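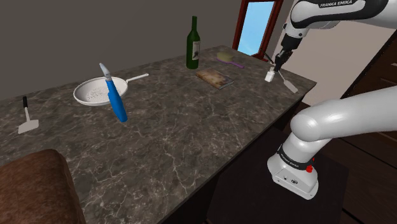 November, gone eleven at night

Too tired to write properly but if I don't I'll lose it all by the morning.

Up at six. Bus late again, stood there with Yolanda who has given up on the car, garage wants more than it's worth. She talked the whole way about her sister's wedding. I nodded. Not one word went in, sorry Yolanda.

Work. Tamlow order came back AGAIN, wrong labels, so 47 boxes to redo before lunch and only me and Shiyu in. She is so fast it's embarrasing. Radio on, hands sore, no proper break. Ate a banana standing up.

Then choir. Nearly didn't go. Glad I did. Ľudovít has moved me to the altos for the carol concert, says it suits me better, and I was cross for ten minutes and then he was right. The slow Czech one is lovely now. We still go flat on the second page, every time, same bar. Two new people, one a proper bass at last. Ratree had brought her coconut thing in a tin and it was gone before the tea was poured. Must ask for the recipe. Must also give back her tin from last time, it's been on top of the fridge since the summer.

Walked home the long way by the canal. Cold. Ducks all asleep in a heap by the lock. Thought about Dad a bit, he'd have liked the bass.

Rang Mum at nine. Knee no better, won't see the doctor, saw a programme about it instead. Chutima next door has been taking her bins out, bless her. Need to send a card or flowers or somthing.

Tomorrow
- rent!!
- stamps, 14 of them, second class
- ring dentist
- learn page two, without looking
- black skirt, hem's down

Kitchen can wait. Rain starting on the skylight. Phone on 2 per cent and the charger's downstairs, so it can stay flat. Bed.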